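4.2 Do artificial flowers change how long people stay?

Quintero and Gamero claim that guests linger in a waiting room when flowers are set out, and that artificial ones do the job as well as fresh. We doubt the second half of that claim. Their survey reached 1000 people, but it asked them to remember a visit, and memory is a poor clock.
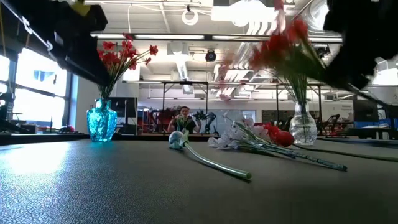

Figure 3. Red artificial flowers in two glass vases, one turquoise and one clear.

Did people who noticed the flowers were fake leave sooner? Our records can't settle it, because most visitors at Kukora were waiting for an appointment and left when their name was called.

The Kamia site looked more promising. Sotelo and Puma logged 3000 visits there, and the Saturday figures do show longer stays.

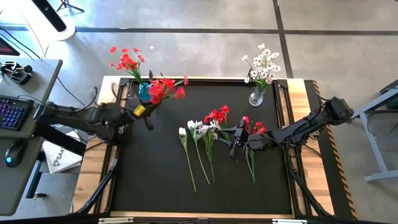
Saturday is also when the café next door is full, so the extra minutes may have nothing to do with decoration. Skov raised this in February and we have found no good reply.

A stronger test would swap fresh and artificial stems without telling the staff. Betancur tried it at two sites, but the receptionists could smell the difference by noon.

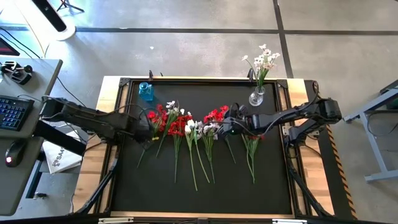 Until someone keeps the staff in the dark for a full month, we would treat the published effect as unproven. Haddad disagrees, and her reading of the same logs is given in Section 5.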